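We've now had the Utuvon two-finger gripper and its simulation licence since July, so this is my promised write-up for anyone else trying to plan a small automation budget without a purchasing department to hide behind.

Prices first, as that's what everyone asks me. The gripper was £1,398 from Clarthorpe, delivered, with the mounting plate. The simulator add-on was another £529 for a year. I'd also been quoted £874 for the Kelemen, a simpler gripper with a fixed opening, and I very nearly bought it (I had the order form filled in and everything!).

What changed my mind was the trial version of the simulator. You load in the gripper model, drop some objects in and practise your picks before a single box has arrived. I spent a happy fortnight of evenings on it and found out that half the jobs on my list needed a wider opening than the Kelemen could manage. That's £874 I didn't waste, so I'm feeling quite warm towards the software.

## The good bits

Setting up was easy. The fingers bolt on with no fuss, the cable is long enough, and the manual is written by somebody who has met a beginner before. The model in the simulator moves the way the real thing does, or near enough for planning. I tried 8 different jobs on screen first and then ran the same ones on the bench, and the list of things I'd need to buy came out almost the same both times.

## The less good bits

The licence renews itself unless you cancel it – put that in your calendar now. Spare fingertips are only sold in pairs, and Clarthorpe took ages to send mine. And the view from the gripper takes some getting used to. You get the two fingertips poking up from the bottom and whatever large thing is nearest filling up the rest, so judging distance is a bit of a knack. I'd budget for a second viewpoint if you can.

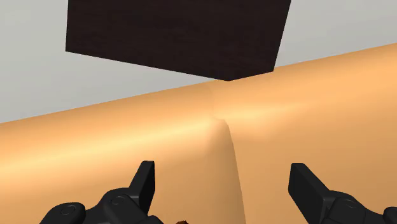

Virkereck left a comment on my earlier post saying the yearly licence is poor value once the buying is done, and that a small firm should pay for one year, do all the planning in it and then let it lapse. I think that's fair for a single bench. We've got a second one to kit out next spring, so I'll be renewing, grumbling a bit as I do.

Would I buy the gripper again? Yes, and I'd take the trial first, again. Just leave room in the budget for the spare fingertips and a decent stand.

September 18, 2021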